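Wirkine Hand Gripper Guide
Section 4: Setting up a pair for cloth work

Towels are a great place to begin with a new pair of Wirkines! They're soft, they bunch easily, and they show you right away if your jaws are out of line. You'll want a table at a comfortable height, two towels in different colors, and the 2 mm hex key from the kit.

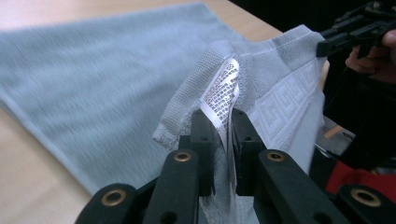 Reading time: 2 minutes

4.1 Before you start

1. Wipe both pads on each gripper with a dry cloth. Lint builds up faster than you'd think, especially with terry.
2. Squeeze each handle slowly, all the way closed, and let it open by itself. The two pads should travel the same distance and meet flat.
3. Look at the brass inserts in the links. They should sit level with the plastic. If one has crept up, stop and go to Section 7.

Note: Small empty holes in the links and pads are meant to be there. Don't fill them with spare screws.

4.2 Setting the jaws

1. Loosen the pad screws half a turn.
2. Close the jaws on a single fold of towel and hold them there.
3. Tighten the screws a little at a time, going from side to side, while the fold is still in the jaws.
4. Open up and try again on a thick hem or a woven border. If it holds there, you're in very good shape.

Caution: Keep your other hand clear of the links while squeezing. They close like scissors.
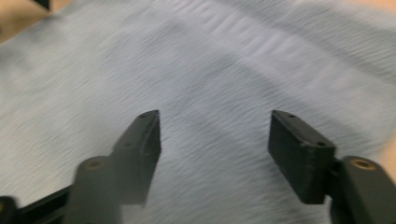

5. With the jaws open, lower the gripper until the pads just brush the cloth, then close. Pressing down hard only flexes the fingers and throws off the setting you just made.
6. Now try both grippers together (this is the fun part). Pinch one towel in two places and pull gently until it's taut. Neither side should slip.

Note: A care label caught between the pads is slick and can slide out. Let go and take a fresh pinch beside it.

4.3 Looking after the pair

Check the pad screws every 100 grasps for the first 600, then whenever you clean. Replace the pads at 900, or sooner if the edges look rounded. Always change both pads on a gripper together.

Printed parts don't like heat, so store the pair away from heaters and sunny windows.

Section revised 22 Jan 2023 by Vandana Kandpal. Pad screw steps checked by Hauke Kröger.

Next: Section 5, Folding with two hands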